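FOR IMMEDIATE RELEASE

Dodex opens orders for Istix two-arm bag handling kit

PESTVILLE, January -- Dodex is taking orders as of 9 a.m. today for Istix, a two-arm kit for packing shops that handle soft, see-through bags. Bags are the hard part. They fold, they stick, cameras lose them against a pale wall.

Istix ships as grippers, mounts, cabling and the Messina control software. Arms sold separately, or bring your own if they are on the supported list (see web site). Setup is one working day with a Dodex tech on the floor.

What's in the box:
Two parallel-finger grippers, black
Mounting plates and cables for both wrists
Messina license, one year
Spare finger pads, one set

In house trials at the Pestville shop Istix ran 1,353 hand-to-hand bag passes. 93 needed a person to step in, mostly very thin bags with static. Full log on request. A software update aimed at the static problem is due in spring, free to all kit owners.

First run is 316 kits. Existing Dodex customers get first pick untill noon, then its open to everyone. Lease terms availible.
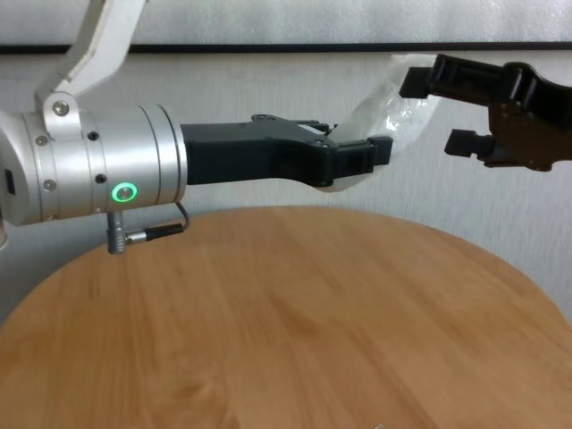
Emlyn Price said the trial numbers were good enough to order one kit but not three, and that a year of Messina is too short when the grippers will last a lot longer. Dodex is looking at a longer license. No date on that yet.

Press contact: Dodex press desk, Pestville, ext. 613. Demo slots by phone only.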